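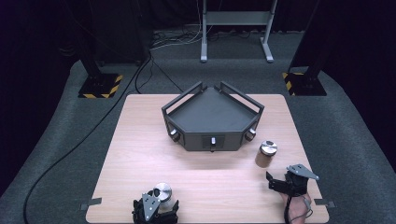

Demonstrations recorded by hand are only worth keeping if the recording tool has the same fingers as the arm that will later do the work, according to Mbwambo, an early user of the Prenosbridge kit. A person will always find a grip that the arm cannot copy, and a file full of such grips teaches it nothing.

Stisen today released version 2 of Prenosbridge, its kit for recording manual tasks with a pair of hand-held grippers and replaying them on fixed or mobile arms. The release addresses the finger problem directly. The hand-held tool and the arm-mounted tool now take the same finger set, attached with the same screws, and a calibration file written for one is read by the other without conversion.

FOR RELEASE 03/09/2019

Prenosbridge 2 supports two modes of demonstration. In hand mode, the operator holds one gripper in each hand and carries out the task on the bench. Gripper pose and finger opening are logged together with video from the tool camera. In remote mode, the same two grippers act as the input device for a pair of arms, and the operator works from the camera view. Both modes write to one file format, so a task can be started by hand and corrected later by remote control.

The first task library supplied with the kit covers small containers with lids: approach, grasp, lift, transfer and set down. Containers were chosen for the first library for practical reasons. Lids are often wider than the body below them, clear walls are difficult for depth sensors, and the correct finger height differs from one container to the next. An operator judges this by eye in a moment. Written as rules, it takes a long time and has to be redone for each new shape.

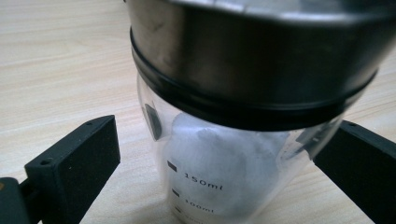 Gripper fingers open on either side of a clear jar graduated in milliliters. Photo: Stisen

In acceptance work at the Lidov site, operators recorded 1000 demonstrations over the library tasks. Of these, 47 were rejected by the automatic check, most of them for a lost tool pose when one gripper passed in front of the other. The check runs at the end of each recording and reports the time of the fault, and the operator can repeat the task before the bench is reset.

Other changes in this version:

Logging rate for pose and finger opening is fixed at 100 samples per second in both modes.

Left and right tools are identified at startup. Swapping them no longer requires a restart.

Remote mode holds the arms in place when the operator releases either gripper. Motion resumes only after both tools are held again and the start position is confirmed.

Recordings made with version 1 can be imported. Finger opening in those files is marked as estimated and is left out of training sets by default.

Prenosbridge 2 ships from the end of March. Existing customers receive the software at no charge; the new finger set is sold separately and fits all earlier hand-held tools. Documentation, including the file format, is available from Stisen on request.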